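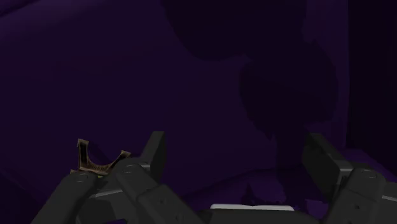

Teaching a gripper in the dark: a conversation with Loredana Negri

Loredana Negri had already put the kettle on when I got to Prenstead, and she wanted to talk about purple before she wanted to talk about robots.

"People expect our simulator to look like a showroom," she said, laughing. "And then they see a purple wall and a pair of charcoal fingers and they think the monitor's gone."

The gloom is part of the method. Her group at Halard trains a two-fingered gripper entirely in simulation, and for every batch of attempts the computer picks new colours and new lighting, some of it quite horrid. The little U-shaped bracket, tan and brown with fine markings along its curve, is one of the shapes the gripper has to learn to deal with, wherever it happens to be sitting.

"If you always light the bracket nicely, the policy falls in love with the lighting," she told me. "Mirsad used to say we were training a very expensive colour detector, and he was right, bless him."

Mirsad Radonjić wrote the part of the software that does the shuffling, which they call Avau (he says it was a typing mistake that stuck). I asked him how dark was too dark, and he took a good while over it. "We argued about that all winter. I wanted to keep going until I couldn't find the part myself. Loredana wanted to stop a bit sooner. We stopped where Loredana wanted."

What they found, once the arguing was done, was rather cheering. They trained one version under steady, even light and another under the shuffled kind, and gave both the same 800 test grasps in rooms neither had met before. The steady version dropped or missed the part in 23 per cent of them. For the shuffled one it was 3 per cent, and Loredana made Mirsad run the whole lot again before she would let him tell anyone.

"I didn't believe it, I really didn't," she said. "I went home and made a lasagne and didn't believe it."

She is careful about what the result covers. Those tests were all simulated too, and the move to real hardware only began in January. Kelechi Okafor, who looks after that side, is cheerful but not promising anything yet. "Real brackets bend a bit and real fingers get grubby," he said. "The simulator has no idea about grubby."

So that comes next: two real grippers, a drawer full of brackets, and a lamp Kelechi can turn down as far as he likes. He has already asked for a purple bulb, and Loredana has told him he can buy it himself.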